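Fledis 950 desk fan: small office review
27 October 2024
Reviewed by Ettore Morelli

The Fledis 950 is a mains-powered desk fan with a brushless motor, a weighted base and seven speeds. I bought mine from Malhotra at full retail price. It has replaced an older Stadlow with a two-position switch and a worn bearing.

Set-up

The fan ships in two sections. The stem locks into the base with a quarter turn and the power lead runs through a channel underneath. No tools are required. The lead is stiff out of the box and holds its folds for several days. The plug is a moulded right-angle type and covers the neighbouring outlet on a standard power board.

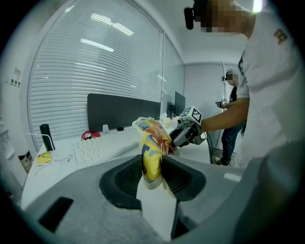
Yellow packet held upright, desk behind.

Airflow

Speeds one to three are suitable for continuous use at arm's length. Paper stays put on speed three. On speed four, single sheets lift at the corners and light wrappers travel. Speeds six and seven are only useful for clearing a stuffy room before work starts. The head tilts through a reasonable range but does not oscillate, so two people sharing a desk will need to agree on a centre position.

Noise

The motor is inaudible to me on the lowest two settings. A faint whine appears on speed four and disappears again on speed five, where blade noise covers it. A rubber mat under the base reduced the whine on a hollow desktop. It made no difference on a solid one. 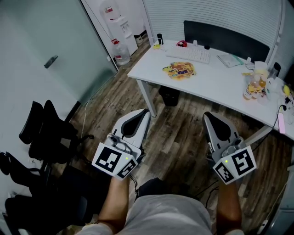
Controls are the weak point. A single button cycles upward through all seven speeds, then off. Going from speed three back to speed two means passing through every higher setting. The last speed used is not stored, and the fan always restarts on one. The older Fistudus model had separate up and down buttons and should have been the pattern for this one.

Cleaning

The front grille comes off with one screw and two clips. The rear grille is fixed, and dust collects on the inside of it where a cloth will not reach. A soft brush works. My hour log read 2,576 at the November service, with no play in the shaft and no change in colour on the white housing.

Verdict

Good motor, adequate base, poor button. Recommended for a single desk in a small office. Buyers who adjust the speed often should look at a model with a dial.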